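Barkulska Shared Workshop
April 2026

1/ The Barkulska Shared Workshop is pleased to report on the hand-held gripper build, which members have been carrying out on the main bench since the winter programme closed. The following posts set out the present state of the work.

2/ The tool is a two-fingered gripper, held and closed by hand. It carries a camera above the fingers, so that a record is kept of each grasp. The same fingers are intended for the Onow arm once that machine has been commissioned.

3/ The finger segments are joined with machine screws driven into brass threaded inserts. The earlier version relied on screws cut directly into the body of the part, and these worked loose after repeated dismantling. Members are asked not to return to the earlier drawings.

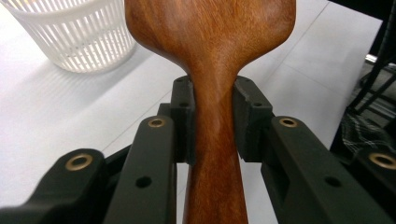
4/ Kitchen items were chosen for the first round of trials because they are cheap, easily replaced and awkward in shape. A total of 152 grasps has been entered in the log to date. Entries without a finger setting have been left out of that total.

5/ The pads remain the subject of discussion. A hard pad holds its position well but offers little grip on a polished surface. A softer facing has been proposed by Silvia Hudec, who is responsible for the finger design, and a trial set will be cut when suitable sheet has been obtained.

6/ Members who wish to use the tool should check the following before each session: the pads meet squarely when closed; all screws are seated; the trigger returns without assistance. Any fault should be written in the bench book — a verbal report is not sufficient.

7/ Two items were damaged in early sessions through excessive closing force. A mechanical stop has since been added to the trigger linkage. It is adjusted with a 5 mm spanner, kept in the drawer marked Segura, and should be returned there after use.

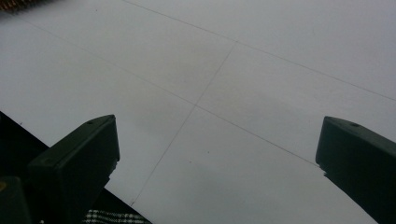

8/ Placement is the next stage of the programme. An object must be set down at a known point, and the distance between that point and its resting position entered in the log. For this purpose a printed target is unnecessary. Faint pencil lines on a large sheet of white paper are enough, and the point where two of them cross gives a clear mark to work to. Lines should be kept light so that the paper may be used again.

9/ Measurements are to be taken by hand with a steel rule. The camera record is retained as a check only, as the lens distorts distances near its margins. A correction will be prepared before the Onow arm is brought into use.

10/ The parts list and current drawings are held in the Ronel folder on the workshop computer. Printed copies are available at the desk on request. Drawings may be taken home, but are to be marked with the revision letter — several members have built from superseded sheets.

11/ The next progress report will be issued in June. Proposals for further test objects are welcome and should be submitted in writing, stating the size and weight of the item. Glass will not be accepted at this stage.

Related posts
Fitting threaded inserts: guidance for new members
Onow arm: wiring and safe power-down
Revised rules for use of the main bench
Ronel folder: how drawings are numbered
Workshop opening hours and key holders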